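Kanulano bimanual kit, week two: towel and hanger

Ashwin Menon asked for notes on the textile tasks before he orders the Kanulano kit for Plakthorpe, so I moved on from blocks to laundry. Two arms, gloved hands, one pink towel, a hanger and a small dowel rack.

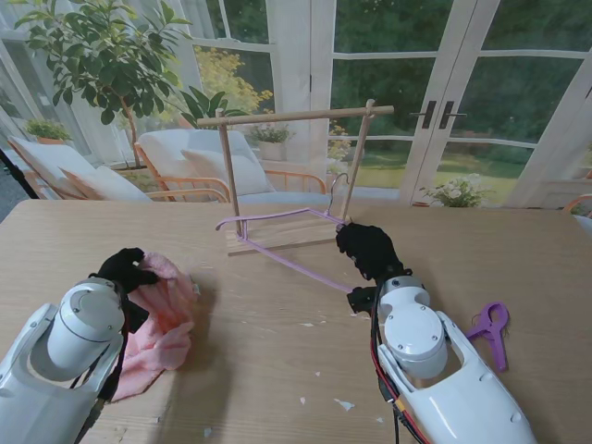

Grip and cabling

Grip force has 10 presets. I left the hanger hand on 3, since anything higher bends thin plastic. The red and black cables run outside the shell, and I would like a sleeve over them.

With the towel over the bar, the load sits well away from the fingers, so wrist stiffness matters more than grip.

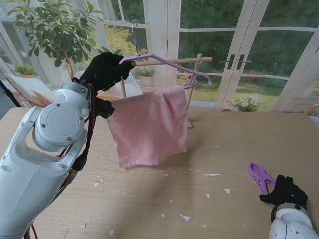
Stiffness is set per joint in a text file, and changes need a restart of 22 seconds. The manual skips this. Clothespins are next, probably Saturday.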